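把厨房台面换成大理石，前后拖了一个夏天。有人问过程，我分条写一下，想到哪写到哪，会比较长。

先说背景。房子在Findovthorpe，老房子，厨房朝北，白天也要开灯。原来的台面是上一任房主留下的防火板，水槽边上已经鼓起来了，按下去会响。我们住进来以后一直说要换，一直没换。

真正动手是因为水槽漏水。柜子底板泡坏了一块，拆柜子就得拆台面，拆下来的防火板装不回去，于是只能换。所以我们没有什么周密计划，是被水管推着走的。

一开始想选石英石。邻居几乎都是石英石，耐脏，不用养护，价格好谈。去看了两家店，样板都很整齐，颜色也均匀，挑不出毛病，也没有特别想要的。

后来在Baudry的仓库里看到几块深色大理石的大板，立着放在最里面一排。本来是去问石英石交货时间的，看完以后就改主意了。

Baudry是做石材批发的，也接零散客户，但是服务上不要抱太大期待。仓库很冷，没有咖啡，销售只在上午在。要看哪块板，他们用吊带拉出来给你看，看完再推回去。

建议去看大板的时候自己带一瓶水和一块布。干的石头和湿的石头颜色差很多，抛光面湿了变化小一些，哑光面湿了会深一大截。打完密封剂以后的颜色在两者中间，具体偏哪边要看用什么产品。

还有，不要只看样品块。样品块巴掌大，上面可能一条纹都没有，也可能正好全是纹。整块板是另一回事。我拿回家的那块小样和最后装上去的台面放在一起，看着像两种石头。

说一下价格。石材本身报价1,474，含切割，不含安装，不含水槽开孔。另一家给的总价看起来低，仔细问才知道磨边要单算，按长度算。比价的时候一定要把磨边、开孔、搬运、上楼这些都写进同一张单子里。

订金1,000，剩下的量完尺寸以后付。付订金之前我要求他们在板子背面写上我们的订单号，并且把板号写进合同。这一步很有用，同一批的板子纹路也不一样，你看中的那块不写清楚，送来的可能是旁边那块。

量尺寸是在柜子装好以后。有人为了赶时间，拿柜子的设计图去下料，不要这样。老房子的墙没有一面是直的，我们家靠窗那面墙，从这头到那头差出去一指宽。

量尺寸的人来的时候，以下东西最好已经在家里：水槽、灶具、龙头。不是型号，是实物。我们的灶具当时还没到，只给了说明书，他把开孔那一项空着，后来又多跑了一趟，多收了一次上门费。这个钱是我自己的问题。

说说为什么选深色。

浅色大理石我们也喜欢，但是家里每天煮咖啡，做饭用姜黄和酱油比较多。浅色石头吃色，这一点店家不会主动讲，你问了他们会说“擦得快就没事”。擦得快是没事，问题是人不可能每次都擦得快。

深色的缺点在另一边。吃色不明显，但是水渍、面粉、指印、灰尘都很明显。尤其是水渍，水硬的地方更明显。Findovthorpe的水很硬，水壶用一个月底下就白了。

所以深色不等于耐脏。有留言问“深色是不是更好打理”，我的回答是看你怕哪一种脏。怕染色选深的，怕水印选浅的，两个都怕就选石英石。

再说酸。大理石怕酸，柠檬汁、醋、番茄、酒都算。滴上去不擦，会留一个发暗的印子，摸起来有点涩。这个不是脏，是表面被腐蚀了，密封剂挡不住。很多人以为打了密封剂就什么都不怕，密封剂只管渗进去的东西。

我们装好的第二个星期就有了第一个印子，是切柠檬留下的，半圆形，在案板旁边。当时有点心疼，现在找它都要蹲下来对着光看。

如果你是那种看见一个印子会睡不着的人，建议选哑光面。哑光面本来就没有反光，腐蚀的印子混在里面看不太出来。抛光面反光强，一点暗处都很清楚。

我们最后选的是抛光面，理由很简单，厨房暗，想让它反一点光。灯一开，台面上能看到灯的影子，整个房间确实亮了一些。

纹路方向也要讲一下。大板上的纹是斜着走的，切成台面以后往哪边斜，是可以选的。师傅会问你一句，如果他不问，你要自己提。转角的地方两块拼接，纹路对不对得上，取决于下料的时候怎么排。

我们让对方先在大板的照片上把台面轮廓画出来，发过来确认，来回改了两次。第一版把纹最密的那块切到了水槽的位置，等于把最好看的一块挖掉了。第二版往旁边挪了一点，水槽那里换成比较素的一段。

细纹多的石头，要问清楚哪些是纹，哪些是裂。天然石头里的纹很多本来就是以前的裂缝被矿物填上的，这个正常。摸上去平的一般没事，指甲能卡住的要问。背面有没有贴网，也要看一下。

安装那天是八月，很热。石头比想象中重得多，水槽那一段挖空以后最脆弱，搬的时候必须立着搬，不能平着抬。楼梯转角是事先量过的，还是在墙上蹭掉了一块漆。

安装从早上8点到下午3点。中间有一个多小时在调水平，用薄垫片一点一点垫。垫的时候不要催，也不要在旁边问还要多久。

打胶以后当天不要用水槽。我们那天晚上是在浴室洗的碗，这件事请提前想好，最好直接吃不用洗碗的东西。

拼缝的胶要调色。深色石头的拼缝胶如果调浅了，会是一条灰线，很明显。调深一点没关系。我们家的缝是偏黑的，刚好落在一块颜色深的地方，来的客人没看出来过。

密封剂用的是Rosesel，是安装的人推荐的，水性，味道不大。自己也能打：台面擦干净，晾一夜，用布抹上去，等它吸一会儿，再把没吸进去的擦掉。关键是最后这一步，没擦干净的会干在表面上，变成一层雾，很难弄。

我第一次自己打就弄出了雾。后来按瓶子上写的，再抹一层新的上去把旧的化开，马上擦，就好了。深色台面上这层雾特别清楚，浅色的可能根本看不见。

多久打一次没有固定答案。滴几滴水在台面上，过一会儿看，如果水珠下面的石头颜色变深，就该打了。我们灶台旁边比别处吃得快，所以那一段单独多打一遍。

日常清洁：温水，一点点中性洗洁精，拧干的布，擦完再用干布走一遍。最后那遍干布不能省，省了就是水印。

不要用的东西：醋、柠檬酸除垢剂、洗浴室的那种喷雾、去污粉、钢丝球。水壶除垢请拿到水槽里做，不要在台面上做。我有一次把除垢剂的瓶子直接放在台面上，瓶底湿的，留下一个圈。

那个圈现在还在，平时拿面包箱压着。

有人在上一条下面问能不能放热锅。石头本身受得住一定的热，但是冷热变化太快可能会裂，密封剂也不喜欢高温。放个垫子就行，不用试它的极限。

关于边。我们做的是最普通的小圆边，没有做双层加厚。加厚好看，但是抽屉拉开的空间会少一截，而且加厚那条缝里爱藏油。直角边更利落，缺点是容易磕，磕掉一个角在深色石头上就是一个白点。

白点可以补，用调了颜色的树脂填，填完刮平。我补过一处，不近看看不出来，用手能摸出来一点。

墙面和台面交接的地方，原来想用同一块石头往上翻一段做挡水。量下来余料不够，要再买一块板，就算了。最后用的是普通瓷砖，颜色选了接近墙的。

余料记得要回来。开孔挖下来的那一块是你付过钱的。我们把水槽挖下来的那块磨了边，现在当揉面板用，凉，面不粘。剩下的小块垫花盆。

水槽选的是台下盆，Mudano的，单槽。台下盆的好处是台面上的水可以直接扫进去，坏处是开孔的内沿也要抛光，那一圈石头天天泡水。选台上盆的话，内沿就不用管，但是盆沿和台面之间那一圈容易发黑。

Mudano这个盆的深度偏深，洗大锅方便，洗久了要弯腰。个子高的人买之前去店里站着比一下。

龙头底座周围积水是另一个没料到的事。水沿着龙头流下来，停在底座那一圈，干了以后就是一圈白。现在在龙头底下垫了一小块布，不好看，但是有用。

预算里容易漏掉的几样：拆旧台面的人工，旧台面的清运，水管重新接的钱，还有装好以后那几天在外面吃饭的钱。我们单是清运就付了57，事先完全没想到这一项要另付。

再说灯。深色台面在什么灯底下看，差别非常大。冷白光下面偏灰，暖光下面偏棕，白天自然光下面两个都有一点。选板的时候在仓库看是一个颜色，到家是另一个颜色，这个没有办法完全避免，只能把小样拿回家，放在不同的灯下看几天。

我把小样在厨房放了一周，早上看一次，晚上开灯看一次。白天觉得偏冷，晚上觉得刚好。我们主要是晚上在厨房，所以就定了。

深色石头旁边配什么木头也有人问。我的看法是偏红偏暖的木头和棕灰色的石头放在一起不冲突，前提是墙不要再用很花的东西。墙和地已经很热闹的话，柜门就用素的。

吊柜下面的灯带，不要正对着抛光台面装在最前沿，会在台面上反射出一串亮点。往里退一点，或者加个罩子。这个我们是装完才改的。

两张深色大理石台面的图：
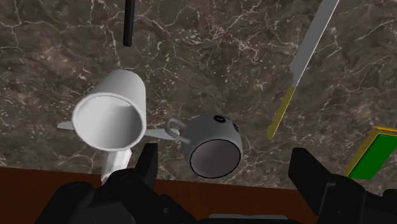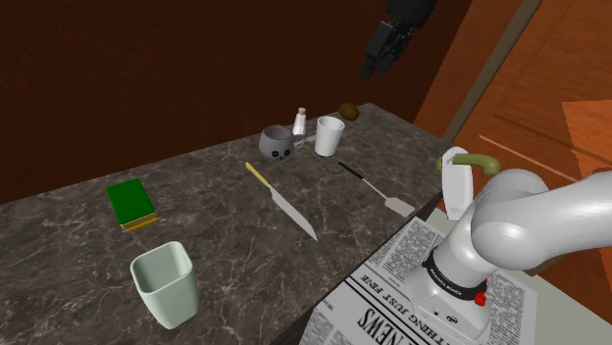

接着说值不值。单看钱，大理石比石英石贵，后面还要花时间照顾。按实用算不划算，这个我承认。

但是用到现在，我没有后悔。每天早上烧水的时候会看一眼那块纹比较密的地方，就在水壶旁边。选石英石的话应该也过得很好，只是不会去看它。

家里另一个人意见不完全一样。他觉得擦台面的时间变多了，这是事实。现在的分工是谁做饭谁擦，擦到什么程度不互相检查。

如果重新来一次，会改的地方有三处：灶具先到货再量尺寸；水槽买浅一点的；灯带一开始就往里退。石头不换。

补充几个私信里问得多的问题，一起答了。

问租房能不能换台面的：不建议，换了也带不走。喜欢石头可以买一块余料当案板，仓库里的余料通常便宜，而且大小可以挑。

问旧柜子能不能承重的：要请人看过才知道。我们的柜子是新做的，侧板下面都落地。旧柜子如果背板松了或者受过潮，先修柜子再谈石头。

问能不能在大理石上直接切菜的：能切，刀会钝得很快，台面也会有划痕。用案板。

问深色台面显不显小的：厨房小的话会显得沉一点。我们把上面的柜子做成了开放的搁板，感觉上没有那么压。不过搁板积灰，这又是另一件事了。

问有小孩的家庭适不适合的：果汁是酸的，这一点要考虑进去。另外台面的角请磨圆，高度正好在小孩额头那里。

问打磨翻新的：可以翻，整面重新磨一遍再抛光，灰很大，要把厨房封起来做。局部磨的话和周围光泽会有差别。我还没到要翻的程度，翻了再来写。

还有一位问我那个面包箱是不是一直没挪过。擦台面的时候会挪，擦完放回去。

搁板的事下次另开一串写，支架买错过一回，墙里的钉子到现在还有两颗没拔出来。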